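Flaten parish council puts off worktop decision again

Thursday, January 28, 2021

The kitchen at Flaten village hall will keep its old worktop until at least June, after councillors spent most of Tuesday's online meeting failing to agree on a new one.

Three samples had been posted through members' doors before Christmas. One was plain white, one was called Coutinho Oak and the last was a marble pattern, which Caoimhe Tierney described as "a bit hotel" and Reinaldo Caldeira described as the only one he would be seen eating a scone off.

The present surface went in when the hall was last done up and has a burn near the urn that predates everyone on the council. Replacing it would cost £570 in white or oak. The marble comes to £50 more, a gap that took up 2 agenda items and a short adjournment while Mr Caldeira found his glasses.

Illia Demchenko asked whether the hall, which is shut, needed a worktop at all just now. He was thanked for his contribution. 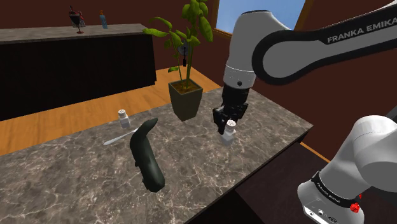
Residents have been writing in as well, and the clerk, Nyokabi Mbwambo, read out a selection. Most wanted the tap fixed first. Those in favour of marble say the pattern hides crumbs, while the other side would like to know where the crumbs are so they can be wiped up. A marble-patterned countertop against dark reddish-brown walls does have a certain grandeur, though the hall's own walls are magnolia and the council has no plans to discuss paint before the summer – a mercy to all.

The matter returns in June. The tap has been referred to the district.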